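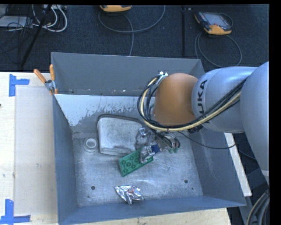 Notes from the February tax day

I finally typed up my notes from the payroll tax seminar in Hukow. It ran a full day, with a break for lunch, and most of the people I talked to work in small accounting departments like mine.

Marlene Rieger took the morning session on employees who work in more than one state. Her main point was that travel calendars and payroll records need to be compared every month. We do it once a quarter at Briltar, and by then people have forgotten where they were. I plan to change that.

After lunch there was a panel on sales tax notices. Someone from Wysocka walked through a notice for $3,816 that came down to 2 invoices coded to the wrong county. It took three letters to clear up. I would have liked more on how they wrote the second letter, which got the penalty of $500 removed, but the panel ran out of time.

The last hour was on keeping exemption certificates. I knew most of it. Check the expiration dates, and don't accept a form without a signature.

Credit forms have to be in by 24th April. Mine are still in my bag. The slides are supposed to go out by email, and I'm still waiting for the ones from the Iltex talk.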